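Muvthorpe open day - progress report no. 5
For: Milagros Castillo
From: Uzma Tanoli
Date: June 7, 2025

Milagros, quick one as promised, full accounts to follow. Sorry for the state of it, written mostly on the train.

Open day went ahead. 103 visitors through the door, fewer than the hall can take but a good mix - two school groups, some parents, a handful from local firms. Statorico sent two people and they stayed till the end. Cruzado didn't come, will chase.

Table demo was the busiest stop. Two arms, place setting, tray of bakes. People wanted to stand closer than the barrier lets them so we need a second screen for the wrist views, kids went staight to that one. Pictures from the demo, wrist views and one of the whole table:

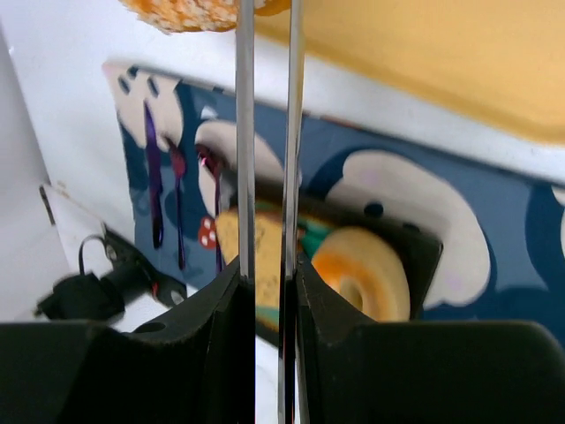
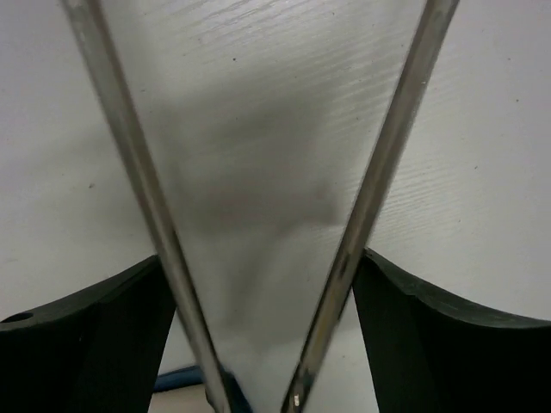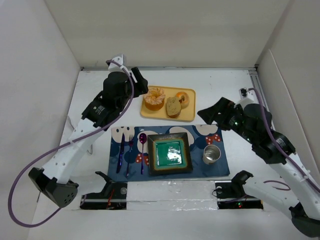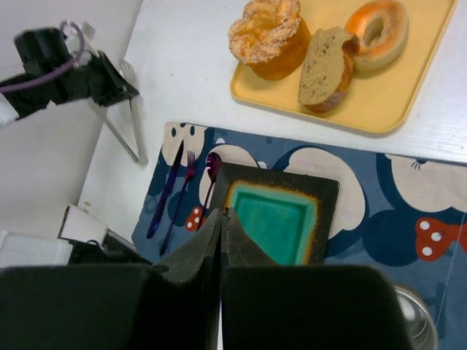
Talks. Ran 14 minutes over in the morning, my fault, too many slides. Cut down for the afternoon and much better. Most asked question was what it costs, second was whether it could do the washing up. We should have a one page handout on costs, happy to draft if you can check the figures.

Spend. 844 pounds so far against the visits line: coach for the second school, printing, lunches, hire of chairs. Nothing outstanding except the Givier invoice for the screen, not in yet. No overspend expected. Receipts are in the shared folder, one is a bit crumpled but readable.

Problems
- signs from the car park were poor, several people ended up at the wrong entrance
- sound in the hall. Back rows could not hear the demo talk. Need a proper mic
- feedback forms ran out by lunch, so the numbers from the afternoon are thin

Feedback we do have is good, the table demo comes up the most. One teacher has asked for a repeat in the autumn for a differnt year group. I said maybe, no promise made.

Next: thank you emails, type up the forms, fix a date with the school. Also need your yes or no on the second screen before the end of June, otherwise we lose the hire price.

Ring me if anything is unclear.

Uzma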